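December 14, 2019
By the Demonstration Desk, Enar Manipulation Project

To: Enar project list
Subject: Re: Sorting demonstrations, second collection period

Dear colleagues,

Thank you to the group at Sendisari for the questions sent to the list earlier this week. The relevant part of the message is quoted below so that members who joined recently can follow the reply.

> We have completed our first set of waste-sorting demonstrations
> with the hand-held gripper and are preparing the second. Before
> we continue, we would like the desk to confirm three matters.
>
> First, our operators disagree on how to approach cartons that
> are standing on end. Some close the fingers on the narrow sides
> and some on the wide sides. Is one of these preferred?
>
> Second, the July instructions say that items should be laid out
> "without overlap." Our tables do not look like that in practice,
> and spreading everything apart takes longer than the sorting.
>
> Third, we understand that Palaniappan is recording the same task
> by remote control. Will the two sets be combined, and if so,
> should we slow down to match their pace?

The desk has discussed these matters with the Adent group, which is responsible for training, and replies as follows.

On the first question, neither approach is required. The operator should use the approach that he or she would naturally choose, given what is standing or lying close to the item. We ask only that the fingers be open and level with the item before they begin to close, and that the operator not correct the grasp by pushing the item along the table. Where a correction is needed, please open the fingers, lift, and begin the approach again. A demonstration that includes a second approach is acceptable and should be kept. In the first collection period, 96 demonstrations were removed by local reviewers for this reason alone, and the desk would like them restored where the recordings still exist.

On the second question, the July wording is withdrawn. It was written for the rigid test blocks and was carried over to the waste task by mistake. Items may touch, lean on one another, or lie partly underneath other items. Crushed cups, folded bags, and flattened cartons should be left in the shape in which they arrive. Personal items and containers that are not part of the sorting task may remain on the table provided that the operator does not handle them during the demonstration.
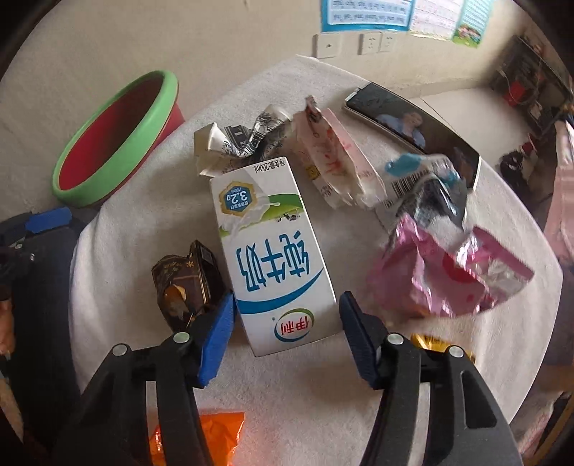
Approach to an upside-down milk carton, with wrappers, a paper cup, and a plastic bottle left among the other items.

A table laid out in this way meets the revised instructions. Sites do not need to submit their layouts to the desk for approval.

On the third question, the two sets will be stored together but labeled separately. The hand-held set currently stands at 2457 demonstrations. The remote-control set is much smaller, at 165, as each demonstration takes considerably more time to record. Adent intends to train on the hand-held set first and to use the remote-control set to check whether the motions carry over to the arm. Operators at Sendisari should therefore work at a comfortable pace and should not try to imitate the slower motion of the remote arm. Very fast wrist turns remain a problem, however, and should be avoided when the fingers are near the table surface.

Each site is asked to record nearly 50 further demonstrations under the revised instructions before the next call. Please mark these as "second period" in the session sheet and enter the operator number in the usual column. Sheets with a blank operator column will be returned to the site.

Two smaller items. The finger pads should be wiped at the start of each session and replaced when the surface begins to peel; spare pads may be requested from Adent through the shared form. Sites that changed the angle of the camera mount after July should repeat the calibration and note the change in the session sheet, even if the change was slight.

Questions on the revised instructions should be sent to the list so that all sites receive the same answer. Requests for equipment should continue to go through the form.

With regards,
Demonstration Desk
Enar Manipulation Project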